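From: Lorna Dagdag
To: Pomville small kitchens list
Date: 6/27/26
Subject: Re: [smallkitchens] Toaster oven or panini press for sandwiches?

Jerome Ignacio wrote:

> We are down to one appliance on the counter after the move and my wife
> wants hot sandwiches for lunch. I had a Lero panini press before and it
> was fine, but it does exactly one thing. I have never owned a toaster
> oven. Does it do a decent job on a sandwich or does the bread dry out
> before the middle is warm? Also how much room does it take up with the
> door open? Our counter is shallow and there is a shelf over it.
>
> And what do people do about lettuce? The one I had at the Stadum cafe
> was warmed with the greens already in it and I liked it, but at home
> mine came out like boiled spinach.
>
> Jerome

Hi Jerome,

I went from a press to a toaster oven in April and would not go back, but there are a few things to get used to.

Drying out first. It does happen, and it happened to me for the first two weeks. What I was doing wrong was treating it like a toaster and running it hot the whole time. With plain white sandwich bread I now set it to 325, let it heat up with the door shut, and give the sandwich five or six minutes. The crust gets crisp and the inside of the slice stays soft. If you want color on top, turn it up for the last minute and stay in the kitchen. Thick bread from a bakery takes longer, maybe nine minutes, and I put a loose piece of foil over it for the first half.

The filling matters more than the bread. Cold roast beef straight out of the refrigerator in a thick pile will still be cold in the middle when the bread is done. Either take the meat out before you start the oven and let it lose the chill while the oven heats, or fold it loosely so it isn't one solid slab. Leftover meat in sauce I warm separately in a small pan and then build the sandwich. Lilibeth Sebastian posted here last winter that she heats the meat on one half of the bread, open, and closes the sandwich after. I have tried that and it works well, especially with cheese.

On the lettuce, there are two camps on this list and you will hear from both. I put it in afterward if I have the patience. If I don't, I use a sturdy leaf, dry it with a towel, and keep it away from the tomato. Three minutes is about the limit. A frilly leaf that sticks out past the crust will go dark at the tips before the rest does, so tuck it in or tear it off. Iceberg holds up longer than leaf lettuce but I don't care for it warm. Your boiled spinach was probably wet lettuce under a hot press with the lid down. The steam has nowhere to go in one of those.

Now the door. Please measure before you buy anything. On the drop-down kind the door comes forward and lies nearly flat, so you need the depth of the oven plus the height of the door in front of it. Mine is 14 inches deep with the door shut, and with it open it runs well past the edge of our old counter. We ended up putting it on the kitchen table, back from the edge, and the door opens over the tabletop. I keep a heat mat under it. The open door gets hot, so don't rest anything on it, and don't let it sit against bare wood.

As for your shelf, check the booklet for the clearance over the top and go by that. I would want more than it says. And keep the top clear when the oven is on. It is a very tempting flat surface and people put mail and paper towels up there. I did too until Manee Wiriya wrote to the list about a scorched pot holder.

Putting the sandwich in and taking it out is the only part that is clumsier than a press. The rack has gaps, and soft bread catches on the wires if you push it straight in. I lift it slightly so the front edge clears the first wire and then set it down. A wide spatula helps, or the small baking tray if yours comes with one. With the tray the bottom doesn't crisp as well, so flip it once. Tongs squash it and the filling comes out the side.

Crumbs: pull the crumb tray every few days. If cheese gets on the rods at the bottom, wait until it is stone cold and it will mostly snap off. The side walls I wipe with a damp cloth and I leave it at that.

Eduardo Saludo asked me off list about the knobs versus the digital ones. I like knobs. One turn for temperature, one for time, and a light so you know it's on. The temperature marks on any of the cheap ones are only a suggestion, so get an oven thermometer. The Kirui hardware store carries them next to the canning jars.

If you do get one, start with a plain cheese sandwich and write down the time that worked. Bread brands vary a lot and you will want your own number. I have mine on a card taped inside the cupboard door, along with the times for frozen rolls and for reheating pizza, which it also does better than the press ever could.

I can bring the measurements of mine with the door all the way down if that would help. Tell me how deep your counter is.

Lorna

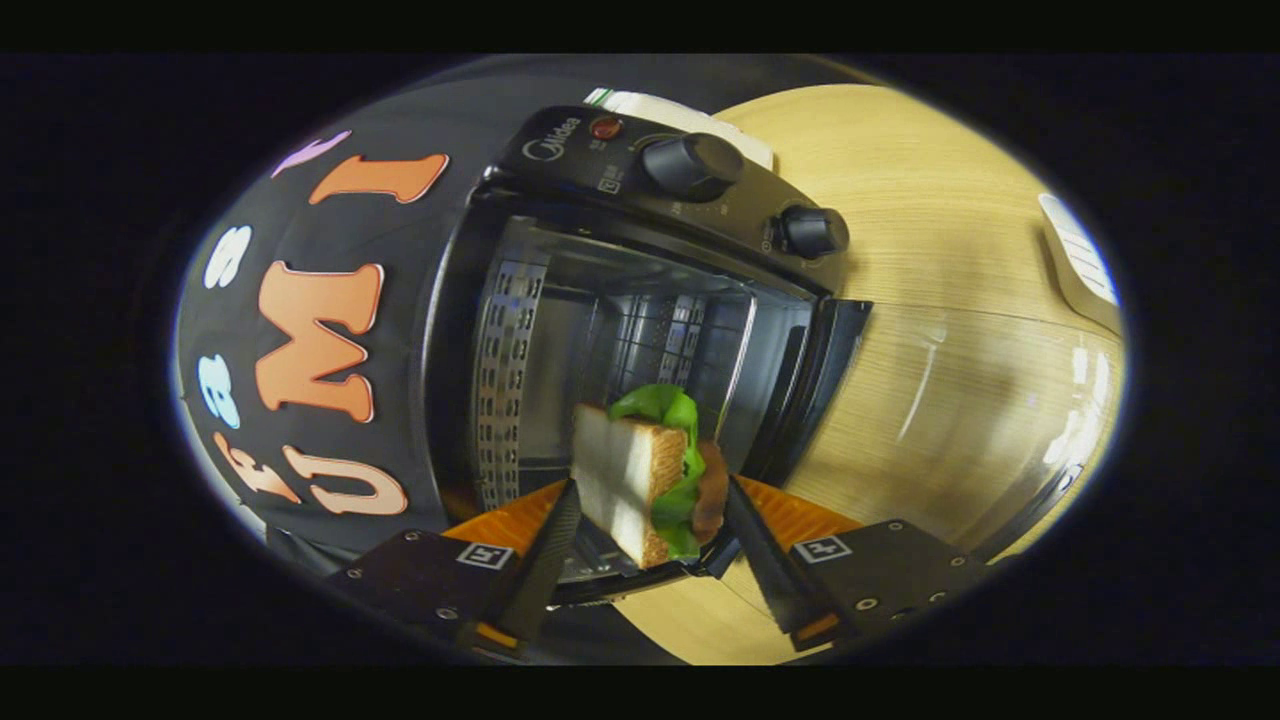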